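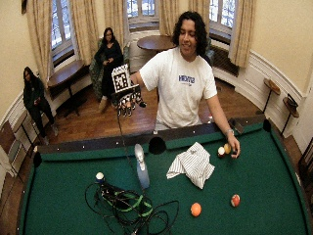
Stetsiuk is an open-source software package for recording, synchronising and replaying human hand demonstrations, intended for use in training robot manipulation policies. It combines wrist pose estimates obtained from printed fiducial markers with finger data from an instrumented glove, and converts the result into trajectories that can be followed by a robot arm and hand. The package is maintained by the Sirkby Laboratory, a Canadian research group, and was first released in July 2021.

History

Development began as an internal tool written by Mahnaz Jalali, then a doctoral student at the laboratory, to replace a set of separate recording scripts that stored camera and glove data on different clocks. The present architecture dates from version 2, which moved time alignment out of the recorder and into a separate processing stage. Support for the Homex planning library was added in the same version. The current stable release is dated 16/06/2024.

Architecture

The software is divided into three processes. The recorder writes each sensor stream to disk unaltered, with the arrival time of every sample. The aligner estimates the offset between streams and resamples them to a common rate. The retargeting module then maps the recorded hand posture onto the joints of the selected robot, subject to joint limits and self-collision constraints.

Wrist pose is computed from the corners of a marker board fixed to the back of the glove. When the board is hidden from the camera, the aligner interpolates across gaps of up to 380 milliseconds; longer gaps are labelled as missing and excluded from export. Finger posture is handled separately, and remains available while the wrist is untracked.

Recording in furnished rooms

The package is designed to operate outside purpose-built laboratories, including in ordinary rooms with window light, household objects and people seated in the background. Exposure is locked at the start of a session, and marker detections that imply an implausible wrist velocity are rejected. Reflective or rolling objects, such as billiard balls, are not tracked by default -- a separate plug-in, Brerard, provides object pose estimation where it is required.

Dataset

A reference dataset distributed with the software contains 500 demonstrations of 19 tasks, of which 144 are reserved for evaluation. Each is supplied in both raw and aligned form, allowing users to substitute their own alignment method.

Limitations

The documentation notes that retargeting does not account for contact forces, and that grasps which depend on friction at the fingertips may fail on replay. Calibration must be repeated whenever the marker board is removed from the glove. Two-handed recording is classed as experimental.

See also

Motion retargeting
Imitation learning
Fiducial marker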